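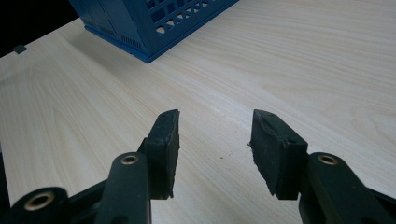
Corbeille ajourée en plastique bleu, posée sur un plateau de bois clair.

La corbeille ajourée est un récipient ouvert sur le dessus, dont les parois sont percées d'ouvertures régulières. On la trouve dans les cuisines, les buanderies, les ateliers, les salles de classe et sur à peu près toutes les étagères où il a fallu, un jour, mettre un peu d'ordre. En français, on dit aussi panier, panière (surtout pour le linge et le pain), bac ajouré ou, dans certaines familles, tout simplement « le bleu » ou « le rouge », la couleur finissant par remplacer le nom de l'objet.

Origine et parenté

La corbeille de plastique est la petite-fille de la vannerie. Pendant des siècles, l'osier, le jonc, le châtaignier refendu et la paille cousue ont servi à fabriquer des contenants légers, dans lesquels l'air circulait naturellement entre les brins. Quand les matières plastiques moulées sont entrées dans les maisons, au cours du vingtième siècle, les fabricants ont gardé l'idée des jours, alors même que rien, dans la technique du moulage, ne les y obligeait. Il faut dire qu'ils y trouvaient leur compte : une paroi percée demande moins de matière, pèse moins lourd et laisse passer l'air comme le faisait l'osier. Beaucoup de modèles anciens imitaient d'ailleurs le tressage, avec de faux brins en relief que l'on aime ou que l'on n'aime pas, mais qui ont meublé bien des salles de bains.

Forme générale

On distingue habituellement le fond, les parois, le rebord supérieur et, sur de nombreux modèles, un pied ou bourrelet de base. Ce dernier, un peu plus épais que le reste et parfois légèrement évasé, comme sur la corbeille de la photographie, donne de l'assise à l'ensemble et protège la partie de l'objet qui frotte le plus. Les poignées peuvent être rapportées, moulées dans le rebord ou réduites à une simple découpe où l'on passe les doigts.

Les parois se prêtent à toutes sortes de dessins. Le treillis est sans doute le plus répandu, avec ses petites ouvertures carrées, rectangulaires ou en losange rangées en lignes. Viennent ensuite les fentes verticales, étroites, qui rappellent une grille d'aération. Il n'est pas rare que plusieurs motifs cohabitent sur une même pièce : le modèle bleu roi illustré en tête d'article associe ainsi un treillis sur un côté et un groupe de fentes verticales sur un autre, dans le bas de la paroi.

Couleurs

Le plastique se teinte dans la masse, ce qui explique les couleurs franches que l'on connaît à ces objets. Le bleu, le rouge, le vert et le blanc sont des classiques, et les gris et les tons pastel ont leurs fidèles. Dans les maisons où l'on range beaucoup, la couleur devient vite un code : une teinte pour les jouets, une autre pour les produits d'entretien, une troisième pour tout ce qui attend d'être monté à l'étage (et qui attend parfois longtemps, soyons indulgents).

Usages

À la cuisine, la corbeille accueille les pommes de terre, les oignons, les fruits qui finissent de mûrir. Au cellier, elle groupe les petits bocaux et évite d'en renverser trois pour en attraper un. Dans la chambre des enfants, elle reçoit les cubes et les figurines, et ses jours ont l'avantage de laisser deviner le contenu sans qu'on ait à tout vider sur le tapis. La notice du catalogue Narkeo, souvent reproduite par les revendeurs de rangement, classe ces modèles en « corbeilles de table », « corbeilles d'étagère » et « corbeilles de sol », distinction commode quoique un peu théorique, car une corbeille change d'étage au gré des besoins.

Les petits objets appellent une précaution : trombones, perles et vis passent sans difficulté à travers un treillis trop large. Un carton coupé aux dimensions du fond, ou un torchon plié, suffit le plus souvent.

Sur une table

Posée sur un meuble de bois clair, la corbeille en plastique marque peu, à condition que sa base soit propre. Les grains de sable et les miettes coincés sous le bourrelet sont les vrais responsables des rayures, surtout si l'on fait glisser la corbeille pleine au lieu de la soulever. Sur les surfaces fragiles, on peut coller des pastilles de feutre ou glisser un set de table.

Entretien

Un bain d'eau tiède savonneuse et une brosse souple viennent à bout de la poussière qui se loge dans les ouvertures. Une vieille brosse à dents convient très bien pour les angles. On rince, on retourne la corbeille, on la laisse s'égoutter. Les poudres abrasives ternissent le plastique, et une exposition prolongée au soleil peut le décolorer et le rendre cassant.

Voir aussi : panier à salade, cagette, vannerie, bac de rangement.

Catégories : Objets de la maison | Rangement | Matières plastiques

Commentaires des lecteurs

Mirabelle70 : Merci pour l'article ! Chez ma grand-mère, on disait « la panière » pour absolument tout, même pour celle du courrier.

atelier_du_fond : Pour les vis, je double le fond avec une chute de moustiquaire. Ça se lave avec le reste et ça ne prend pas l'humidité comme le carton.

Josette B. : Et les couvercles ? Un petit paragraphe serait bienvenu, j'en cherche un depuis des mois.

Contact | © Plotora, encyclopédie des objets ordinaires | Haut de page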